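Equipment Review: Dell Desktop Tower with Tool-Free Drive Caddies, as a Teaching and Refurbishment Unit
Prepared for the Kikoldale Technical Lending Library

Summary of findings

The Kikoldale Technical Lending Library maintains a stock of desktop computers that member schools and repair programs may borrow for instruction in assembly, disassembly and parts recovery. The present review concerns the black Dell towers added to the collection in February, which were purchased used from Dalthorpe, a regional surplus dealer. It addresses their suitability for repeated opening and closing by learners. Processing speed and software are outside its scope, as borrowers seldom run the machines for any length of time.

The towers are recommended for general lending, with reservations concerning cable management and the memory slots. Seventeen units were received. All were inspected on arrival and then placed in ordinary classroom circulation for 90 days before this review was written.

Condition on arrival

Dalthorpe supplied the units with drives installed and erased. Ten had their original side panels in good order; the remainder had scratches, bent tabs or missing feet, none of which affected use. Two power supplies failed the library's load test and were replaced under the dealer's warranty. Packing was adequate, although the cartons were reused and several had split at the corners. Borrowing institutions that purchase directly from surplus dealers are advised to ask for foam inserts.

Access to the interior

The side panel comes away without tools, and with the tower laid flat the interior is easy to reach. We consider this the best feature of the design for teaching purposes. An instructor standing at the end of a bench can point to the power supply, the processor and the drive cage without having to lift or turn anything, and learners working in pairs do not get in each other's way as much as they do with smaller cases.

The inside edges of the chassis are folded in most places. One section near the rear slot brackets is less well finished, and the library has placed tape over it on every unit. Borrowers are asked to leave this tape in place.

Drives and caddies

Each 3.5-inch hard drive is held in a blue plastic caddy, and the drive cage has a blue release latch. The color is helpful. Learners who have never opened a computer quickly come to understand that blue parts are meant to be handled, and instructors reported fewer forced parts than with the older towers these units replaced. 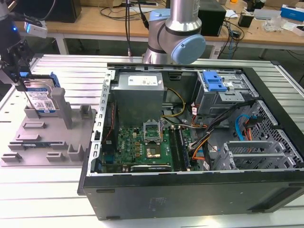

The caddies flex outward to release the drive, and there is some variation in how much force they require. On a few units the plastic had stiffened with age, and one caddy cracked at a corner during the second month of lending. Replacement caddies of the same pattern are available from Sulemana at a modest price. The library now includes one spare with each loan kit. A drive that has been refitted in its caddy should be pushed home until it seats firmly; several returned units had drives that were only partly engaged, and these were recorded by borrowers as faulty when they were in working order.

Processor and motherboard

The processor sits in a socket with a hinged retention bracket, so it can be exposed and examined once the heatsink has been removed. This arrangement is well suited to demonstration. It also carries the greatest risk of damage in the whole unit, and the library requires that the bracket be opened and closed under supervision. Thermal paste is not included in the loan kit and must be supplied by the borrower.

Memory capacity will disappoint programs that hope to return the towers to daily office use. For instruction, the number of slots matters less than the quality of the retaining clips, and on this point our opinion is mixed. The clips are firm when new to the hand but loosen with frequent use. After 90 days of circulation, modules in the most heavily borrowed units could be removed without fully opening the clips — a habit that should be corrected early in any course.

Cabling

Power cables run in a loose bundle from the supply and tend to lie across the working area. There is little provision for tying them back. The SATA cables are easier to manage, and their bright colors allow an instructor to refer to "the blue one" or "the orange one" without confusion. Learners should nevertheless be told that colors differ between units, as some cables had been replaced by previous owners.

The library tested reusable fabric ties from Zolletti on five units. They held well, did not mark the insulation, and were returned with the kits in nearly every case. They will be added to the remaining units as funds permit.

Small parts

Screws were the item most often missing on return. Borrowers who used a divided tray or fixture, with a fixed place for each component, returned complete kits more consistently than those who used a single dish. The library does not supply trays with the loan but encourages their use — any rigid tray with separate compartments will serve.

Storage and transport

The towers are heavy for their size and should be carried by one adult or two students. They may be stacked two high when closed. They should not be stored on their sides with the panel removed, as dust collects quickly on the board and in the perforated areas of the case.

Terms of loan

Units may be borrowed by member institutions for one academic term and renewed once. Reservations for the coming term are accepted at the lending desk until 4 p.m. on working days. Damage to caddies, screws and cable ties is treated as ordinary wear. Damage to the processor socket is charged at replacement cost.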